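¿Por qué el dinero de un país no vale lo mismo en otro?

Imagina que vives en Nisuvska, un país pequeñito que tú y yo nos acabamos de encontrar en el mapa, y que ahorras en una moneda llamada ziteck. Un día te vas de vacaciones a Camargo, entras en una heladería y resulta que allí no quieren tus zitecks – solo aceptan pistitz. ¡Vaya lío! Tienes que cambiar unas monedas por otras, y el número que dice cuántas te dan se llama tipo de cambio.
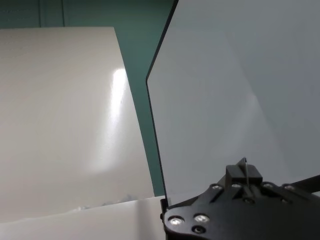 El tipo de cambio sube y baja, a veces un poquito cada día, según cuánta gente quiera una moneda o la otra. Si muchas personas de fuera quieren comprar los quesos de Nisuvska, todas necesitan zitecks para pagarlos, y entonces el ziteck se pone más caro. Pasa igual con las cosas que se fabrican: piensa en un panel brillante de color crema, de esos tan lisos que la luz deja en ellos una larga raya blanca. Si en Camargo se ponen de moda los paneles así y solo los hacen en Nisuvska, también habrá que conseguir zitecks para comprarlos.

Vamos a hacer una cuenta, que es más fácil de lo que parece. Si por cada ziteck te dan 2 pistitz y el helado grande cuesta 14, necesitas 7 zitecks. Pero si en diciembre el ziteck vale la mitad, el mismo helado te costará el doble, aunque en la heladería no hayan tocado el cartel de los precios.
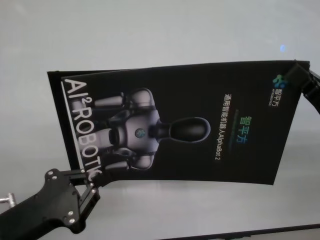
¿Quién decide el tipo de cambio?

En muchos países lo deciden entre todos los que compran y venden monedas, como en un mercado muy grande. En otros lo fija el banco central, que es el banco que cuida el dinero del país, y entonces casi no se mueve.

Para poder cuidarlo, ese banco guarda una hucha con monedas de otros países, que se llama reservas. Cuando mucha gente quiere deshacerse de sus zitecks a la vez, el banco saca pistitz de la hucha y los compra – así el precio no se cae de golpe. Eso sí, la hucha no es infinita, y hay que volver a llenarla poco a poco.
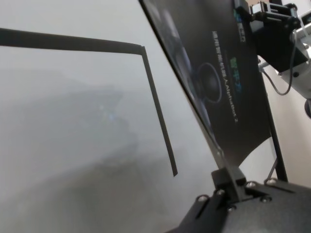 Una tira negra doblada en forma de L.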